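The tea has finally moved out of the drawer

May 18, 2021
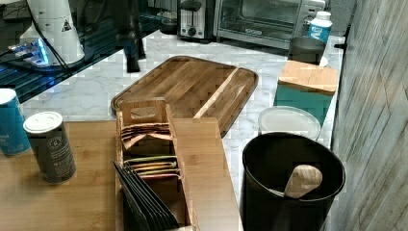
I have been meaning to sort out the tea since March, when we first got the keys to the place in Cullinane and I tipped a whole moving box of it into the deepest drawer we had and shut it with my hip. You can guess how that went. Every evening I'd be up to my elbow in there looking for chamomile and coming up with the smoky stuff that Cornel's aunt sends us (bless her, it tastes like a campfire).

So on Sunday I emptied the lot onto the floor and made myself a cup of whatever was nearest, and then I sat down with it. A few boxes had a single bag left rattling inside. One peppermint had gone so stale that it smelled like the cardboard. Out it went, along with a jar of something from the old apartment that neither of us could name.

What stayed has gone into the wooden organizer, the tall one with the cut-out handle in the back, which my friend Rongrong Yan gave us as a housewarming present and which I am ashamed to say had been holding mail. I love it for tea! The packets stand up in their rows so I can flip through them like old record sleeves, the quiet pinks and beiges in one compartment and the brighter wrappers in the next one forward. The dark envelopes fan out at the very front. I tried them at the back first and kept forgetting we had them.

It lives on the wooden part of the counter now, next to the canisters, with the big cutting board just behind on the marble. I went back and forth about that board. It's a great heavy thing and it takes up a lot of room, but I use it morning and night, and the groove around the edge has saved me from tomato juice more times than I can say. Putting it away in a cupboard only meant hauling it out again an hour later, so it stays, and the wooden spoon stays in its black holder close by.

Next up is the spice shelf, and I'm dreading it a little. Cornel Radu (yes, he gets his full name when he's in trouble) has promised to help, provided I don't throw out his three half-empty paprikas. I've told him we'll see. If any of you have a good way of keeping little jars from wandering to the back, do leave me a note in the comments.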